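Rostano brings robot arms to its packing preparation in Gosuvdale

GOSUVDALE, October - Rostano has started to use robot arms at its Gosuvdale site for the sorting of small parts. The 13 employees of the section keep their jobs and their pay.
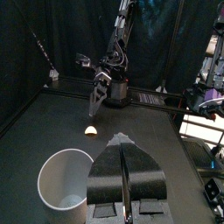

Until now each person repeated the same hand movement more than 1,423 times in a shift. Under the new plan, employees will teach the arms, check the results and decide when a task goes back to hands.

"My wrists are thankful, but I also had to learn many new things," said Mahlet Tamiru, shift leader. Training is given by Alemneh and takes 2 weeks - all of it in paid hours.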